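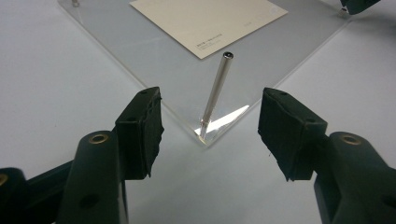
Day 8 of making my own earring stand, because the one I wanted from Flostov was £48 and I am stubborn. The plan is a clear acrylic base with thin metal posts coming up out of it. Acrylic shows off every bit of light along its edges, and the post throws a great big white glare across the sheet right next to it. I love that!

The post leans a bit, mind. I keep telling myself it has character.

It's tube, by the way, so it's hollow at the top. I'm thinking a tiny bead on the end of each one? Or leave them open? I go back and forth on this every time I make a cup of tea.

Bought the tube from a little model shop in Hindon, 26 quid for far more than I'll ever need - so everyone's getting an earring stand this year, sorry in advance.

Things I've learned about drilling acrylic: go slow, put masking tape on first, clamp scrap wood underneath. I cracked two offcuts before I listened to any of that.

Next job is the crossbars. I've got 21 pairs of earrings living in a soup bowl and they need a proper home by May. Bead opinions very welcome - I'll post again once the glue's been on overnight.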